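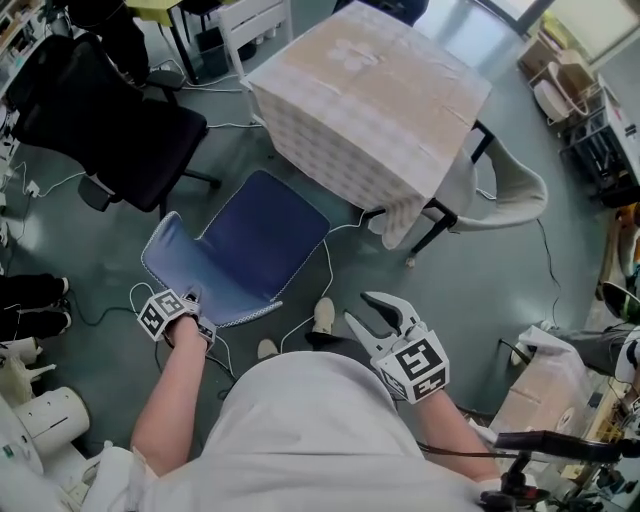
Chairs and Tablecloths: Your Questions

You send me a lot of messages about seating and table covers, and plenty of them ask the same things, so I've put my answers in one spot. I run the furniture side of Grodutcombe, a shared workroom where people come and go all day and the chairs never stay where I leave them!

Do all the chairs have to match?

Not for me. I like a padded blue one next to a beige one, with a slatted one at the corner of the table, and I'd much sooner have five chairs people enjoy sitting in than a matching set they avoid. What I do check is seat height. If one person's chin is near the table and the next person is towering over them, lunch gets weird.

How do I stop chairs from scratching the floor?

Felt pads, the stick-on kind. Wipe the feet first and let them dry or the pads will slide right off (ask me how I know). I buy the Prasura ones and change them every January, plus any time a chair starts to squeak.

Why put clear plastic over a tablecloth?

Coffee, mostly. A checkered cloth hides a lot, but it doesn't hide coffee. The clear cover does wrinkle, I'll give you that. Unroll it the day before and leave it flat, with some books on the corners. Warm rooms help too.

How far should the cloth hang down?

I go for 9 inches on a table where people sit. Any longer and it ends up in laps, or caught under a chair leg when somebody scoots back. On a side table you can let it hang as low as you want. 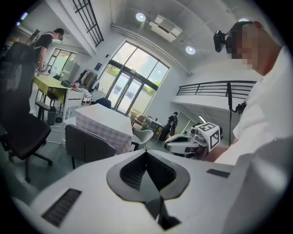 Behrouz Heydari

Can I use a desk chair at the table?

Sure, I do it all the time. A mesh chair on casters is great for a long afternoon. Just watch the armrests, because some of them won't go under the tabletop and then the chair sticks out where everybody walks. Park it at the end of the table if you can.

What about a light fabric seat with piping?

Vacuum along the piping with the narrow nozzle, that's where the crumbs go. For spots I use Agbeko foam on a white rag, dabbing from the outside in. Try it on the back first!

Where do I put the power cables?

Along the wall when I can, and under a table when I can't. Keep them away from rolling chairs, and please don't run them under a rug.

Do you lend out chairs?

Yes, up to nine at a time, for two days. Write to me through the Starura booking page and tell me if you need cloths as well. I don't iron them, so bring your own patience (or your own iron).

Page updated 18 August 2025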